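MECH3750 Service and Domestic Robotics
Week 5 handout: So where's my laundry robot?
Do-yoon Jin

Read this before the Friday tutorial (27th August). Bring a calculator and, if you still have any, your optimism.

5.1 Where we left off

Last week we finished with the Bratenar problem: a machine that can weld a car door all night, same spot, same force, and cannot be trusted to put a mug in a cupboard. Several of you wrote in your reflections that this is "a software issue". I have been hearing that since my own undergraduate days and I'd like it defined before anyone writes it again.

The short version of the lecture is that factories cheat. They bolt down the robot, bolt down the part, paint a yellow line on the floor and keep people on the other side of it. A kitchen has no yellow line. It has a dishwasher somebody left open.

5.2 What counts as "can do"

Vendors quote success rates. Always ask what was being attempted. The Mtshali exercise in your workbook gives you a picking cell that manages 952 successful grasps per thousand, and most of you will think that looks pretty good. Now suppose a household chore takes 20 such grasps in a row, with no recovery when one fails. Raise 0.952 to the power of 20 and you get a chore completed a bit more than a third of the time. I wouldn't keep a flatmate on those numbers.

Recovery changes the sum completely, so spend your time there in the assignment. A person who fumbles a tea towel picks it up without noticing. A robot has to notice first, and noticing is a perception task with an error rate of its own.

5.3 Boxes and edges

Students like to start with the hard stuff (folding, cooking, the cat). Start with a cardboard box. A parallel gripper can't pick up the middle of a flat panel, however nicely it is lit. It wants something thin with a finger on either side, so the job becomes finding an edge, deciding it really is an edge and getting both fingers down around it without shoving the whole thing across the bench.

Both of the following are simulated, with the two black fingers of the gripper at work around something red-orange.
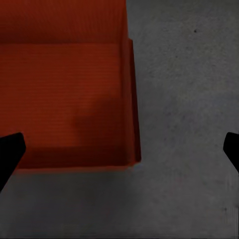
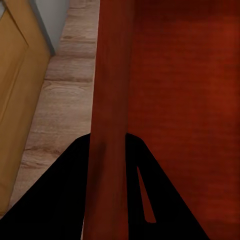
Simulation is cheap and never puts in for overtime. It will also let you run the same approach 750 times over lunch with the lighting shifted a little each go. What you don't get for free is cardboard that behaves. Real cardboard flexes, creases where it was creased before, and goes soft if it's been sitting in the garage since winter. If your model treats a box wall as a rigid plate, your gripper will learn to squeeze rigid plates.

Then there's the matter of what the fingers hide. A camera mounted near the hand loses sight of part of the job at the very moment the fingers close in on it. People get around this by feel. Your options are force sensing, a second camera, or hope. Marks are available for the first two.

5.4 Are we there yet?

Shop floor, known objects, good lighting: yes, often, and it's boring, which I mean as praise. Shop floor, mixed bin: getting there, with a person standing by. Home, one task, one room, furniture left where it was: some decent demonstrations. Home, Tuesday night, kids' shoes everywhere: no.

The Ivcombe case study (workbook, appendix B) is worth your time if only for the section on doormats.

For the tutorial

Work in groups of 2. Pick a chore you did this week, or one you claim to have done. Break it down into grasps, placements and checks. For every grasp, write down what the fingers go either side of. For every check, write down how the machine would know it had failed. If your list fits on half a page you've left things out.

The Jesavow simulator licence covers the lab computers only, so please stop emailing me about your laptops.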